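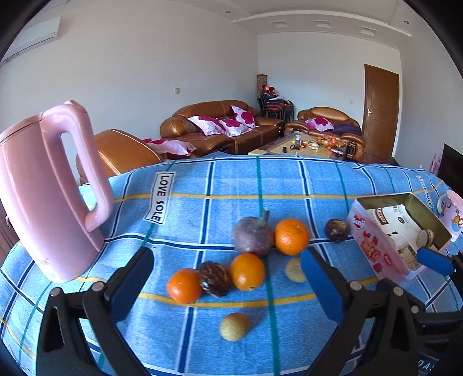 Tea at work: notes for the evening talk

Slide 1. Title
Say who I am. Fire exits. Talk is 40 minutes, questions after. Phones off please, mine too.

Slide 2. Where this began
I was a clerk at the Genside mill for 8 years before I started looking into its history. The mill canteen kept a tea book. It records who paid, who owed, and which shed they worked in. There are 263 names in it. Read out the first page slowly, people like to listen for their own surnames.

Slide 3. Before the canteen
Workers brought tea in a twist of paper, leaves and sugar mixed together. Each shed had a boiler lad who filled the cans. He was paid a penny a week by each person he brewed for, and a good lad could make more from tea than from his wages. Pass the tin can round at this point. Ask for it back -- it belongs to Mrs Nazarenko's family and I promised.

Slide 4. The break itself
The early rule book says nothing about stopping for tea. You drank standing at the machine. The first written break is ten minutes, in April, after the weavers in the top shed had been taking one anyway for a year. The manager's letter is on the slide. Read the second paragraph only. The first is about coal.

Slide 5. The Fesberg dispute
Keep this short, I ran over last time.
Fesberg was the sister mill, 4 miles down the valley. The owners tried to take the ten minutes back in a slack winter. 700 people walked out and stood in the yard. They were back the next morning with the break restored, and the lost half day was docked. Some families were still cross about the half day when I spoke to them.

Slide 6. The trolley
Trolleys came in after the war. Show the photo of the urn. The tea was made with the milk already in, and everyone I interviewed complained about it. Play the recording of Vsevolod Antoniuk, who came to Genside as a young man and worked in the dye house. It lasts two minutes. He talks about drinking his black with lemon, and the trolley woman keeping a lemon back for him. Check the sound before people arrive.

Slide 7. Vending machines and after
The Daveo machine went in by the time office and the trolley stopped the same month. People began bringing kettles from home. Memo on the slide bans them, and the second memo bans them again. By closure there was one in nearly every office.

Slide 8. What I would still like to find
Any photo of a boiler lad at work. The second tea book. Anyone who worked nights at Fesberg.

Questions. If asked about pay rates, they are in the handout, page two. Leave the hall key in the box by the side door.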